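Some thoughts about the Kasetti and Grudham merger, because many small shareholders asked me. I own 123 shares of Kasetti, so please read with this in mind.

1/ The offer is 28 in cash for each share, plus a small part in Grudham stock. The board of Kasetti said yes in September.

2/ Price moved up fast the same morning, but it stays under the offer. The market sees a risk that the deal will not close. 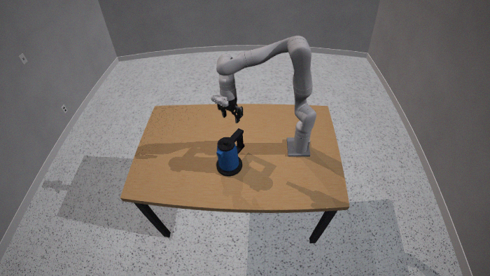
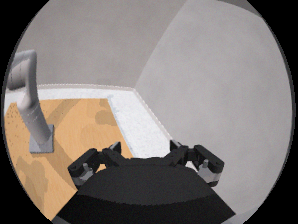 3/ The largest holder is the Stamatopoulos fund. It did not say yet how it will vote. Without this fund, I don't see how they get the majority.

4/ Debt. Grudham will borrow for this purchase, and it already borrowed for Farkimness two years ago. Interest is my main worry with the stock part.

5/ Oľga Zeman asked if she must do something now. No. You wait for the letter from your broker, then you vote.

6/ I will keep my shares until the vote. If the fund says no, I expect the price goes back to the old level, and I accept this.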